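Home | Topics | Ask | Members | Search

Equipment & Automation > Buying and budgeting

Print this page | E-mail this page

Two-finger arm for drink pickup: is 4,000 a real budget?

Posted by Kylie Hollis

I help run a coffee counter in an office building and the owner has the automation bug. The job he wants done is small. Finished drinks get put down, an arm picks them up one at a time and sets them on a serving tray, a person carries the tray off. No brewing, no milk, no money handling.

He has put aside 4,000 for it. Ollico quoted us under that for a used arm with a gripper and "basic setup." Lowther wanted a site visit before they would say any number at all, which he took as a bad sign and I took as a good one. The Ollico quote has a line for yearly support at 900 and I can't get a straight reply on what that buys.

We sell hot cups with lids and sleeves and also iced drinks in clear plastic. I have watched the sales video four times and it only ever shows the hot cups. Am I being a pain or is that worth asking about? And what am I forgetting to put in the budget?

Posted by Orysia Horobets

You're not being a pain. Ask them to run your cups, filled, with your lids, while you stand there. If they want to send a video instead, I'd stop the conversation.

I went through this with a Vellden unit for a staff canteen. The arm was the cheap part. What we hadn't planned for:

Finger pads. The foam wears and gets sticky. Ask the price of a spare pair and whether you can swap them yourself with a screwdriver.

A table that stays put. Ours got bumped by the cleaners and every pickup was off until someone came out to set it up again.

Staff time. We logged 3 weeks of somebody standing next to it. That was wages, and it wasn't in anyone's quote.

Spills. Iced drinks in thin plastic are a different problem from a hot cup with a stiff sleeve on it. Squeeze one yourself and see what happens to the lid.

On the support line, get them to write down how many visits you get and how fast they come. If it says "remote assistance" that can mean a phone number. I'd also want to know who pays for travel, because we found out the hard way.

My own view is that a person who is already going to carry the tray can also put the cups on it. I never did see the numbers that said otherwise, and I asked twice.

Posted by Khoa Vương

just buy it, they get cheaper every year

Posted by Nivaldo Prado

If they get cheaper every year, that sounds like a reason to wait.

Kylie, I do test setups for a small outfit called Sirkasitz and I don't sell anything, so take this for what it is. Orysia is right about testing with your own cups. I'd go further and test with them mixed and close together, because that's how a busy counter leaves them. A demo with one cup alone in the middle of a table tells you very little. When the cups are crowded, the fingers need room to open on both sides of the one they're after, and that is where I'd look hardest before paying.

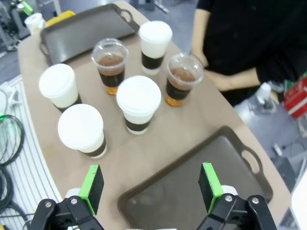 Hot cups and iced cups on one table, a tray at either end.

Try that kind of layout with whatever they bring. Have them pick from the middle of the group as well as the edge. Write down every try, including the ones they ask to do over. One vendor told me "nearly perfect" and when I asked for the sheet it had 221 tries on it, all the same cup.

As for the 4,000, I'd expect it to get you an arm and a gripper and leave you short on everything Orysia listed. Ask Lowther for the site visit. If it's free you lose an hour. And ask Ollico whether "basic setup" covers both kinds of cup or only the first one they teach it. Get that in the quote itself, since an e-mail from the sales guy won't help you in March when he's moved on.

Last updated 2019-11-11

Contact us | Copyright and terms | Back to top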